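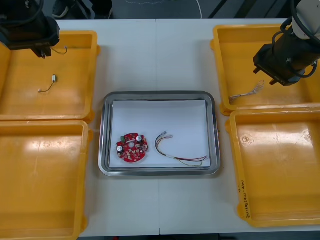 Anaesthetic Equipment Support, Bodnár Theatre Suite

Ticket: CO2 trace low and flattened on Triseo monitor, theatre 2
Opened by: Attila Katona, anaesthetic practitioner
Opened: Dec 17, 2020
Priority: normal (monitor swapped, list not held up)
Status: closed, follow-up noted

Problem as reported

End-tidal CO2 reads lower than expected on the theatre 2 monitor. The trace has a slow upstroke and no proper plateau. It was first put down to the patient, but the next patient on the list showed the same thing. An arterial sample on that patient did not agree with the monitor. No alarm from the module apart from one "check sample line" message, which cleared by itself. Spare monitor brought in from the store and the reading came up to what we expected. The faulty one is in the equipment room with a label on it.

Already tried by theatre staff: new sample line, new water trap, power off and on.

Log

Entry 1, support
Monitor collected. Please can whoever was in theatre confirm which sample line was fitted, the Triseo one or the Gesum one from the general stock cupboard. They look alike and the connector fits both ways round. Also whether the filter was on the patient side or the machine side of the sampling port.

Entry 2, A. Katona
Gesum line both times. We have used them since August. Sampling port on the machine side of the filter, same as every other theatre. The other monitors are fine with the same lines.

Entry 3, support
Ran the module on the bench with test gas. Reading low with the Gesum line, low with the Triseo line. So the line is ruled out as the main cause. Sample flow set to 500 ml/min on screen. Measured flow at the exhaust was well under that. Blocked the inlet with a finger and the occlusion message came up late.

Entry 4, support
Leak test on the trap housing failed. Took the trap off and looked at the seat. The O-ring on the inlet side has a nick in it and does not sit flat. With a leak there the pump pulls in room air along with the sample, which fits the low reading and the rounded trace. Fitting a new trap does nothing for this, as the ring stays with the monitor. 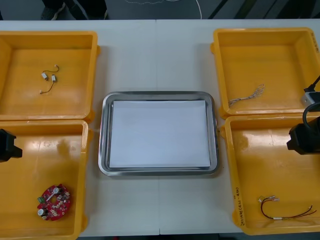
Trays on the bench. Two small motors, upper left.

Entry 5, support
O-ring replaced. Leak test passed. Flow at the exhaust now steady and matches the screen. Zero and span done with test gas, both in limits. Left running for 2 hours and repeated, no drift.

Entry 6, A. Katona
Thanks. Monitor back in theatre 2 and checked before the list. Trace looks normal. Can the leak test be added to the morning check?

Entry 7, support
It needs the service menu, so no. What you can do is breathe into the line, look for a square trace, then kink it and see that the occlusion message comes up promptly. I have put this in Disus under the monitor's asset page.

Outstanding
Check trap seats on the remaining Triseo monitors at next service.
Order O-rings, none left in the drawer.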